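四月,周二,下午开窑

素坯出窑,这一窑是 Sondine 的新泥,用的还是 Mekden 那台窑。顶温设 1,000 °C,控温表走得正常,降温比上一窑慢,早上看的时候窑门还烫手,拖到午饭后才开。

试片一共 21 片,全部是方片,背面刻了编号。先敲后看。声音发闷的有 3 片,都在最下层靠窑门的位置。拿到灯下看,两片有细裂,从边上往里走,另一片看不出裂,声音就是不对,先单独放着,下次浸水再查。

裂的原因我倾向于升温太快,没干透的可能性小一些。这批坯在架子上晾的时间够长,称重连着两天没变。下层靠门的地方本来就冷,热电偶装在上面,控制器以为到温了,下面还差一截,然后在大约 600 °C 那一段被上层拖着往上冲。石英转变就在这附近,厚的地方容易出事。下一窑把这一段放慢,上下都放测温锥,不要再只信表。

## 收缩和变形

收缩比旧泥大,尺子量下来每片差得不多,排成一排就很明显了,缝宽不齐。Rezaei 那边的图纸是按旧泥的尺寸画的,如果要换泥,模框得重做,不能靠铺贴的时候调缝。这件事要早点跟他们说,拖到进场再说就是扯皮。

翘曲集中在四角,往上翘。和压坯的方向有关系:同一块泥板切出来的,翘的方向一致。翻面晾的那几片明显平一些。以后统一上下夹石膏板,中间翻一次,翻的时候不要捏角。

泥料本身的手感比旧的好,切边不起毛,刻编号的时候也不粘刀。缺点是回收泥不好练,干泥屑泡开以后总有小颗粒,过筛费时间。Yeison Escobar 建议回收泥单独存一桶,只做窑具垫片,不往正料里掺。同意,桶已经贴了标签。

## 釉

米色和棕色两种都用 Lullano 的熔块打底。米色没什么问题,棕色放了一夜沉底很厉害,搅起来以后上面一层是水,下面像胶。加了一点膨润土,先用热水调开再倒进去,好了一些,明天再看会不会又沉。

浸釉的时候素坯吸水比旧泥快,手上要跟着快,不然釉层太厚,烧出来边上会缩釉。试了几片以后把釉调稀了一档。比重记在配方本里,这里不重复抄。编号要对上:配方本上写“新棕”的是今天加了膨润土的那桶,“棕”还是旧的,两桶长得一样,别拿错。

背面沾釉的都擦过了,海绵要勤换水,棕釉的水擦到米色坯上会留印子,烧完就是一圈脏。

## 颜色和光

米色和棕色混铺,在平光下差别不大,斜光一打就分得很开。墙面受光不均匀,远处亮,近处两侧暗,同一块棕色能看成两个颜色。勾缝颜色浅的时候格子线很清楚,砖尺寸稍有不齐也会跟着显出来。所以勾缝的颜色不能单独定,要跟尺寸公差一起看。 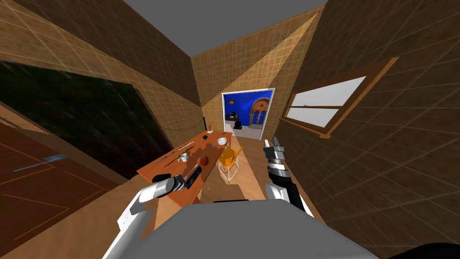 ## 铺贴小样

用废片在水泥板上铺了一小块,试两种勾缝:浅米色的和灰的。浅米色的擦完以后有泛白,可能是水加多了,也可能擦早了。灰的干得快,没有泛白,但是把棕色压得发闷,我不喜欢,Yeison 觉得还行。先都留着,干透以后搬到窗边看。

没上釉的侧边会吸勾缝料里的水,铺之前侧边要先刷湿。今天忘了,有两条缝干了以后收缩开裂,是我的问题,跟勾缝料没关系。

另外,水泥板本身有点弯,下次换平的,否则分不清是砖翘还是板翘。

## 窑的杂事

- 窑门密封棉下沿磨掉一块,跟下层靠门温度低应该有关系。已经要了新的,没到之前先把最下层靠门的位置空出来。
- 硼板有一块粘了釉,铲掉以后重新刷了隔离浆,要晾到明天才能用。
- 热电偶的接线端子松了,拧紧了,读数没有变化。
- 记录本上上一窑的降温那栏是空的。不管谁开的窑,出窑前补上,不然没法比。

## 下一窑

- 新棕和米色各放一组,上中下三层都要有,记位置。
- 测温锥上下各一套。
- 升温曲线改过以后先抄到墙上的表里,再输控制器。
- 声音不对的那片浸水过夜,擦干称重,跟同层的好片比吸水率。
- 给 Rezaei 写邮件,只说收缩的数据和模框要改,颜色先不提,等釉烧出来再约他们来看样。

四点半收工,釉桶都盖了,筛子泡在水池里还没洗。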